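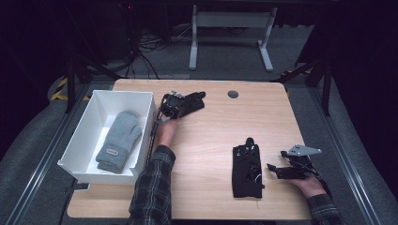

手袋は片方だけ届いても困るので、必ず左右をそろえてから箱に入れてほしい、というご意見を、先月の配布先のひとつからいただきました。まったくそのとおりで、十一月の前半はほとんどこのご指摘に振り回されて過ごしたようなものです。おかげさまで仕分けの手順がだいぶ落ち着いてまいりましたので、冬物手袋の仕分け・箱詰め事業の進み具合を、少し長くなりますがご報告いたします。

## これまでに集まったもの

Plekilvilleの回収箱と、Canteroの店頭でお預かりした分を合わせて、今期の受け入れは1,630点になりました。毛糸のミトン、五本指の手袋、子ども用の小さなもの、スキー用と思われる分厚いものまで、袋を開けるたびに顔ぶれが違います。灰色と黒がとにかく多く、似たような黒い手袋が並ぶと、どれとどれが組なのか、明るい机の上に広げてみないと本当に見分けがつきません。窓際の机を使うようになってから、この作業はずいぶん楽になりました。

このうち、検品を終えて配布に回せると判断したものが927点あります。残りは洗い直し、ほつれの補修、それから相方探しの途中です。相方探しというのは内輪の呼び方で、片方しか見つかっていないものを専用のかごに取り分け、新しい袋が届くたびに照らし合わせています。三週間待って見つかったときは、部屋じゅうで小さな歓声が上がりました。

## 箱詰めのやり方

前回の報告では、手袋を丸めて袋に詰める方法をとっているとお伝えしましたが、これは改めました。丸めると手首のゴム編みが伸びてしまい、受け取った方が広げるまで大きさも分かりません。今はふたのない白い浅めの箱に、平らに寝かせて入れています。親指の向きをそろえておくと枚数の確認がしやすく、タグの有無もひと目で分かります。

箱はPlakivicoから30個を分けていただきました。縁が薄いので重ねると少したわみますが、棚に一段ずつ置く分には十分です。毛糸のものと、それ以外の素材のものは箱を分けることにしました。洗い方が違うためで、混ざったまま洗濯に出して一組縮ませてしまった苦い経験もあります。あのミトンは今、人形用として棚の上に飾ってあります。

金具や飾りのついた手袋は、ほかの編み地に引っかかるので机の反対側に置き、最後にまとめて見ています。手間はかかりますが、引っかけ傷の補修は目に見えて減りました。

## 費用について

いただいた助成金は、洗剤と補修用の毛糸、それに配送の費用に充てております。毛糸は色数をそろえるとすぐに金額がかさみますので、灰色、紺、黒を中心に買い、珍しい色は寄付の残り糸でまかなっています。机と棚はVanachのお下がりをそのまま使えましたので、備品費には手をつけずに済んでおります。余った分を配送に回してよいかどうか、一度ご相談させてください。

## うまくいっていないこと

子ども用が足りません。大人用に比べて届く数が少ないうえ、片方だけのものが目立ちます。配布先からは100組を超えるご希望をいただいていて、今の集まり方では年内に応えきれない見込みです。来月はCanteroの店頭に子ども用だけの回収箱を置かせてもらえるよう、お願いしているところです。

もうひとつ、仕分けは火曜の午後に集中しがちで、机が足りなくなる日があります。作業を午前と午後に分ける案を試しはじめました。

## 次の報告まで

検品待ちの分を年内に片づけ、大きさ別の目録を作ります。目録の書式は下書きができていますので、次回の報告に添えてお送りします。寒さが本格的になる前に最初の便を出せそうで、一同ほっとしております。お近くにお越しの際は、ぜひ仕分けの様子を見にいらしてください。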